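Contre la gourde qui tient tout au chaud

J'ai une théorie, et ma sœur m'a prié de ne plus l'exposer à table, alors je l'écris : nous buvons trop chaud, trop longtemps, et cela nous gâche la conversation.

Je m'explique. Chez mes grands-parents, le café arrivait à quatre heures dans de petites tasses dépareillées et il refroidissait vite (la cuisine donnait au nord, on gardait son gilet même au mois d'août). Il fallait donc s'asseoir. On buvait, on se resservait, on parlait de la voisine, des haricots, du prix du gasoil. La tasse fixait la durée des choses. Quand elle était vide, on se levait ou on restait, mais c'était une décision !

Aujourd'hui, dans mon bureau, tout le monde arrive avec son contenant. Deux collègues sur trois ont la même gourde Gerkbridge, celle qui promet je ne sais combien d'heures de chaleur, et ils la tètent du matin au soir sans jamais s'arrêter pour boire. La machine du couloir a été retirée l'an dernier, faute de clients. Avec elle a disparu le seul endroit où je croisais les gens de la comptabilité. Je ne dis pas que je leur racontais ma vie, mais enfin, je savais qui avait déménagé, qui cherchait un chaton, qui était fâché avec qui.

Mon ami Nicanor trouve que j'exagère. Selon lui, le café tiède est une punition et je confonds la nostalgie avec la sociologie. C'est possible — il a fait des études, lui. Il m'a quand même avoué qu'il prenait désormais son petit déjeuner debout, dans le tram, et qu'il ne se souvenait pas de celui de la veille.
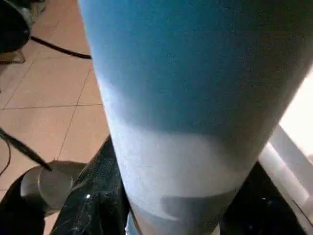

Mārtiņš Grīnberga

Je ne réclame l'interdiction de rien. En randonnée, sur un chantier, au bord d'un terrain de foot en plein hiver, la boisson qu'on emporte est une bénédiction et je serai le premier à tendre mon gobelet. Je parle des jours ordinaires, ceux où il y a une chaise à deux mètres et quelqu'un assis en face.

Depuis quelques semaines, je descends donc au café du coin, le Sproģis, vers quatre heures. Je laisse le téléphone en haut. Le patron sert un allongé assez médiocre, il faut bien le dire, et il parle beaucoup de cyclisme, sujet auquel je ne comprends rien. J'y retourne demain.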